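Bench Hand Wanted, Part Time – Kekuleo Repair Workshop, Ullamport

Posted 2018-08-09

We fix small things that other people have stopped believing in: hinges, clock cases, sewing machine feet, the lids of very old lunch boxes. The work needs a patient person who can sit still with a needle file and doesn't mind finding grit in their sleeves at dinner.

The bench is pale, or was when we bought it. It has stains older than the lease, and the crumbs come back by lunch whatever you do in the morning. Files live in the yellow tray. Screwdrivers are supposed to live somewhere too, and we would be glad to hear your ideas.

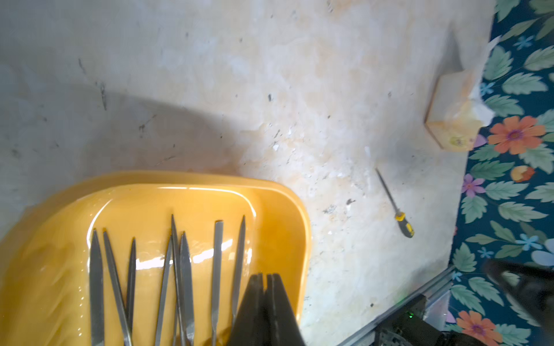

Most of the filing is slow. You take a little off, try the part, take a little more off, try it again, and then the phone rings. If you have ever finished a job in one go and been pleased with yourself, we'd like to see the part.

What you'd be doing

Filing and fitting small metal parts. Sorting screws that arrive in envelopes marked "misc." Putting tools back at the end of the day, including the ones you didn't take out. Brushing down the bench – toward the bin, please.

You don't need a certificate. You do need good close-up eyesight, or good glasses, and the sense to stop before a screw head is chewed to nothing. Knowing a flat file from a pointed one is a fine start.
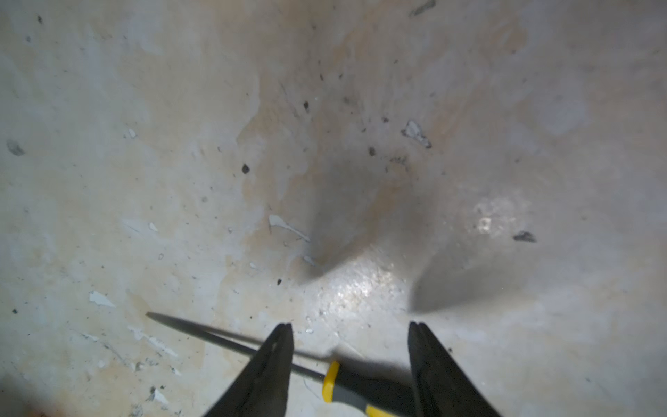 Hours and how to apply

Two afternoons a week, with a trial of two weeks, paid. Stairs, no elevator, decent coffee.

Write a few lines about something you repaired, or failed to repair, and drop them off at 55 Tikkanen Street. You can also call the shop at extension 844 and ask for Khoa Thân. Let it ring, as he is usually holding something small.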